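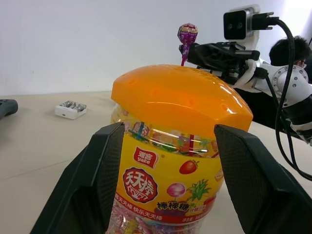 Home Projects Gallery People Notes Contact

Teaching by hand: the tabletop sessions at Dadville

Reading time: 5 minutes

The Stelik workshop in Dadville spent most of March gathering examples for Prultano, our learning system for two-armed table work. A person moves the arms, the cameras and joints are recorded, and the recordings go into the training set. There are 16 tasks on the list so far. Each one uses ordinary things bought in shops or brought from home. Notes by Nikola Kos.

The sweet jar
One gripper holds the jar at the sides, just under the orange lid, while the other has a lollipop by its stick. The lollipop jar is the task with the most recordings, 102 at the time of writing. Clear plastic is hard for the cameras, and the lid picks up the ceiling lights, so we wanted plenty of it.

Holding the jar
The holding arm has the duller half of the work and the more important one. If it squeezes too hard the plastic gives, and if it is too gentle the jar turns when the other arm touches it. New operators tend to forget about this arm once it is in place. We ask them to check it before each reach.

The lollipop
We pick it up by the stick. Going for the round end was tried early on and dropped, as the wrapper slides and the sweet swings away. The recordings from that attempt are kept in a separate folder and are not used for training.

View from the wrist
Each arm carries its own camera, and the operators work from those views as well as from where they are sitting. The wrist view is good for the last bit of an approach and poor for anything further off. It also loses the bottom of tall objects, so whoever is driving has to know how the jar is standing before closing the fingers.

Grip surfaces
The inner faces of the fingers have a fine texture. We wipe them at the start of the morning and again after lunch. Sugar, dust and label glue all change how things slide, and a session recorded with dirty fingers looks the same as a clean one until somebody tries to learn from it.

Cables
A loop that is too short pulls on the camera at the far end of a reach. One that is too long hangs in front of things. We settled on the present lengths after a good deal of moving about, and they are now marked with tape so that they go back the same way after a repair.

Batteries
Putting cells into a charger and taking them out again is another task on the list. It is slow to record. The cells are small, they roll, and the springs push back. Most people need a full practice session before we keep anything they have done.

The operator's seat
Operators sit close to the table and swap after an hour. The rule used to be two hours, and the last part of those sessions was visibly worse when we played them back: wider movements, more corrections, longer pauses over nothing much. Short turns give us fewer recordings in a day and we throw fewer away.

Starting positions
Before each recording the objects are moved a little. The jar goes nearer or further, gets turned so that a different part of the label faces the arms, or starts closer to one side. We do this by hand with no fixed pattern. A printed grid was used for the first few tasks, but people followed it too neatly and the system learned the grid.

Mistakes
A dropped sweet does not end a recording. If the operator can pick it up again in a sensible way, they carry on, and the file is tagged as a recovery. If it goes off the table the recording is stopped and removed. Recoveries make up a useful part of the jar set and we would like more of them for the other tasks.

Labelling
Every file gets a task name, the operator's initials and a short remark if anything odd happened. "Jar slipped, held again" is a good remark. "Fine" is not needed. Files without a task name are put aside until the person who made them can say what they are.

Playback
At the end of the afternoon we watch a handful of files at normal speed, all the camera views together. The usual faults are a view that has drifted out of time with the others, a camera knocked slightly on its mount, or a gripper that was closed by habit when there was nothing to hold. Drift means the whole file goes.

Lights
The blinds stay down and the ceiling lights stay on, even on bright days. Later in the year we will record some of the same tasks with the blinds up. The jar will be first, as shiny plastic is where we expect the most trouble.

Next on the table
Folding a tea towel, closing a zip bag and sorting cutlery. The cutlery will wait until the replacement fingertips have come from Dumitrescu, our parts supplier. The old ones are too thick to get under a teaspoon.

If you would like to try driving the arms, write to the workshop through the contact page. Sessions run from 9.30 in the morning. No experience is needed, but please allow time for practice before any recording starts.

Related
Prultano: the task list
Choosing objects for the table
How we tag a recovery
Two arms, one operator: notes on seating
Gallery: fitting the wrist cameras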